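Search posts

Rogério Brandão
Mar 8, 2024

My series of folded paper portraits is now open for viewing at the Rey gallery. I have made 60 of them, all from old railway timetables. The smallest is 3 centimetres high.

I started in November with my neighbour's face. She did not recognise herself, so I made her again with a bigger nose – then she was pleased.

The folding is the easy part. I spend more time choosing the page, because the printed columns must follow the cheek or the forehead. 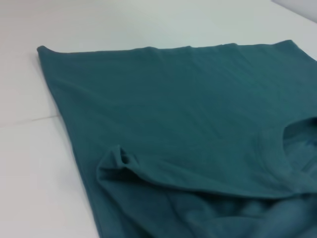
For the hair I use the pages with many footnotes. The small letters become grey when you stand two metres away, and close up you can still read the Sunday trains.

Wanpen Khunthong asked me if I use glue. Only behind the ears, and very little.

The largest portrait needed 673 folds. I wrote down each one in a notebook, and I would like to print this notebook also, if Storkell gives me a fair price for the paper.

The gallery is closed on Mondays. Please do not bring umbrellas inside – the paper does not like it.

Recent posts
Bernadette Masson: shadows cut from maps
Pencil stubs, part two
A visit to the Parkell print room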